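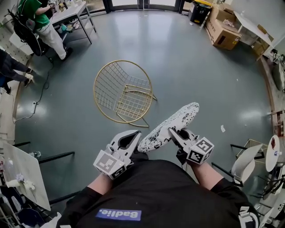
Speaker notes, Session 2: Choosing between hand-held grippers
Category: Talks & Slides | 3 min read

The Tasden comparison was designed to establish which jaw geometry should be adopted for household assembly tasks. Two candidates were assessed by Ms Agnes Cairns and Mr Ziad Nseir over 600 trials. Soft furnishings proved the most demanding category. The oval cushion, held tilted in the closed right jaw with its near end against the left gripper, is representative of the two-handed grasps under review. Pause for questions on the fiducial cubes.

Next slide. The narrower jaw slipped in 40 trials, chiefly on printed fabric. Refer delegates to Ms Hoxha's analysis of pad wear. Note that the wire frame was scored separately, as rigid items favour the other jaw.

Close with the recommendation to Itbridge: retain both jaws until the November review.

We use cookies to improve your experience. Accept | Manage preferences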